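4.3 Folding knitwear on the bed

Jumpers are where the Prarnlow folding method really comes into its own! A bed is the best surface you could ask for – wide, soft and at a kind height for your back. Have your Bamano drawer divider nearby, set to the 60 mm slot for fine knits or the 100 mm slot for chunky ones.

1. Smooth the duvet flat and take off any cushions.
2. Drop the jumper on the bed and find the hem and both cuffs.
3. Pinch a fold of the knit on each side and lift gently, so the bunched part opens out.

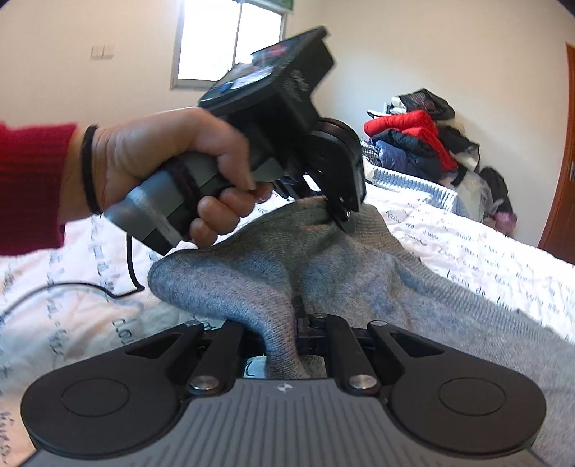

Fig. 12. Grey jumper at step 3, with the knit held at two points.

4. Lay the jumper face down and pat it from the middle outwards. Ribbed knits spring back a little, so give them a second pat.
5. Bring one side in to the centre and fold the sleeve back down along it. Repeat on the other side.
6. Fold the hem up by a third, then again to meet the collar.
7. Stand the bundle on its folded edge. If it stays up, it's ready for the drawer (a lovely moment, the first time).

Note: A patterned duvet cover is handy. Pick out a line of the print and use it to keep your side folds straight.

Note: Very long cardigans need one extra fold at step 6. Button them first.

CAUTION: Never lift a jumper by a single loop of yarn. Take a good pinch of fabric, and remove rings or bracelets that might snag.

CAUTION: Do not fold damp wool. Dry it flat first – see section 3.6.

For scarves and hats, carry on to 4.4. Spare dividers are listed under part no. 633.

Guide revised 2022-03-02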